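Pleiten, Pech und Greifer: Bilder aus dem Simulationsordner

Zusammengestellt von Maxine Lowther, 27. August 2018

Wer bei uns im Projekt Rikus arbeitet, lernt früh, dass man auch in einer Welt ohne Schwerkraftprobleme einen Hammer verlieren kann. Die Aufgabe klingt harmlos: Werkzeug vom Tisch aufnehmen, anheben, zwei Sekunden halten. Der simulierte Franka-Arm hatte dafür alle Zeit der Welt und keine Kollegen, die ihm dazwischenreden. Trotzdem liegt seit der Nacht vom Freitag ein Fehlerbericht mit 2.039 Einträgen auf dem Server in Pundcombe, und Keith Nepia hat ihn ausgedruckt. Warum, weiß er vermutlich selbst nicht, der Drucker jedenfalls hat sich bis heute nicht erholt.

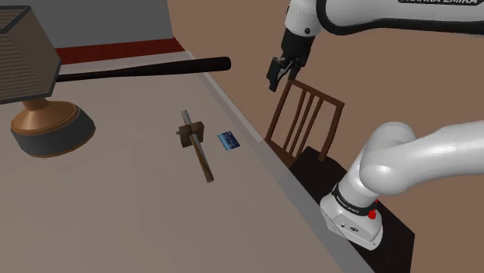
Schuld war, um es gleich zu verraten, ein Vorzeichen. Vaida Uibo hatte die Werkzeugdatei aus der alten Mendell-Bibliothek übernommen, und dort zeigt die Längsachse des Hammers in die andere Richtung als bei uns. Der Planer suchte den Griffpunkt also tapfer auf der falschen Seite des Kopfes, schloss die Finger um nichts, meldete »gegriffen« und hob an. Die Kraftprüfung, die genau das hätte verhindern sollen, war abgeschaltet. Im Kommentar daneben steht »vorübergehend«. Der Kommentar ist älter als unser Kaffeevollautomat.

Aufgefallen ist die Sache erst, als Dela Ofori am Morgen die Erfolgsquote las. Sie war perfekt. Eine perfekte Quote hatten wir noch nie, und Dela, von Natur aus kein Freund guter Nachrichten, sah sich daraufhin die ersten Durchläufe einzeln an. In 13 davon hob der Arm mit großer Sorgfalt Luft. Danach hat sie aufgehört zu schauen und angefangen zu telefonieren.

Der Baseballschläger gehört zum Szenensatz Brunton und ist für diese Aufgabe nur Beiwerk. Er ragt über die Tischkante hinaus, was unserer Kollisionsprüfung von Anfang an missfallen hat. Sie warnte in jedem einzelnen Durchlauf vor ihm und kein einziges Mal vor dem leeren Greifer. So kam der dicke Fehlerbericht zustande: lauter Beschwerden über den Schläger, und der eigentliche Fehler taucht darin gar nicht auf.

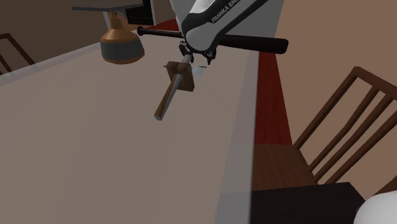

Greifer über dem Werkzeug, hinten der viel beklagte Schläger.

Huia Ormsby hat die Achse inzwischen gedreht und die Kraftprüfung wieder eingeschaltet. Letzteres dauerte eine Minute, Ersteres einen halben Tag, weil drei andere Werkzeuge sich stillschweigend auf den Fehler verlassen hatten und nun ihrerseits verkehrt herum gegriffen wurden. Ein Lauf mit 30 Versuchen ist durch, die Quote ist wieder mittelmäßig, und alle sind erleichtert.

Zur Sicherheitsfrage, die aus der Leitung kam: Nein, am echten Arm ist nichts passiert. Die fehlerhafte Version war dort nie aufgespielt. Sie stand allerdings für Dienstag auf dem Plan, und ein Arm, der fest davon überzeugt ist, einen Hammer zu halten, sollte nicht neben Menschen stehen, die das auch glauben. Bis auf Weiteres gilt deshalb: Keine Übertragung auf die Hardware, solange irgendeine Prüfung mit »vorübergehend« auskommentiert ist. Vaida durchsucht gerade den Rest des Codes nach dem Wort. Sie hat um Kekse gebeten.

Weitere Bilder folgen, sobald Keith den Drucker wieder freigibt.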